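About Hetidwood

We're a small shop for cups and racks, and we have always had a soft spot for plain things in quiet colors – a pale mint-green cup, say, or a light blue one. 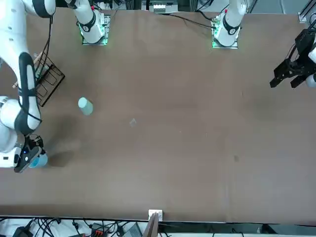 How we got started

Hetidwood opened in Sorkaston with two shelves and a borrowed till, and we've since added a second shop over in Kozan. We still try every cup at our own table before we sell it, which takes a good while and a lot of coffee. Do stop by – you'll find us at 932 Skomden Road, and we're always glad to chat.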